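Thu 6 August

Okay, cabinet day. Keisha Gallagher and I finally agreed last week that the little gray one on the table needs an actual system, so I'm writing down what we settled before I forget it (again).

First thing was the doors. The narrow left one has been bugging me since February -- it would drift open whenever anyone leaned on the table. I took the hinge screws out, put a sliver of matchstick in the upper hole and ran them back in by hand. Much better bite now. I tried it 30 times and it stayed shut on all but the last two, which I blame on me getting impatient and slamming it. The wide right door I left alone. Its hinges are fine and I'm not touching anything that works!

Stickers. Tobias Marchetti wanted them all off and I said absolutely not, the black cat stays, and so does the headphones one. We went back and forth and the deal is: nothing new goes on, nothing old comes off. I did wipe around them with a barely damp cloth and no cleaner, having learned my lesson with the Wandmont spray, which took the print clean off a label on the other unit.
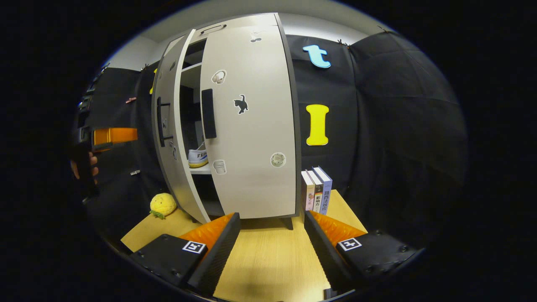

Then the shelf. It's for shoes and I'd like it to stay for shoes, the white sneaker with the yellow sole being the first one in. I was worried about the shelf sagging, so I had a look at the pegs while I was in there, and two of them were the wrong size for their holes. Swapped for a pair from the Noris tin (second drawer, left side, under the tape). Keisha thinks we should get a second shelf cut. I measured for it and got 16 inches at the back and a hair less at the front, so whoever cuts it should go by the front.

Books are standing up against the base of the cabinet on the right. I like them there -- easy to grab, and you can get both doors open without shifting anything if they're pushed over far enough. Tobias says they'll fall. We'll see. The pineapple lives on the left and I will hear no arguments about the pineapple.

Foam letters on the black cloth: the pins are the short ones, and they do work loose, so push them in at a slant. I've ordered a pack of 50 longer pins from Gamum, should be here next week.

Still to do
- felt dots for the inside of the left door, it bangs
- ask Keisha where the small screwdriver went
- shelf cut, see above
- dust the top, I skipped it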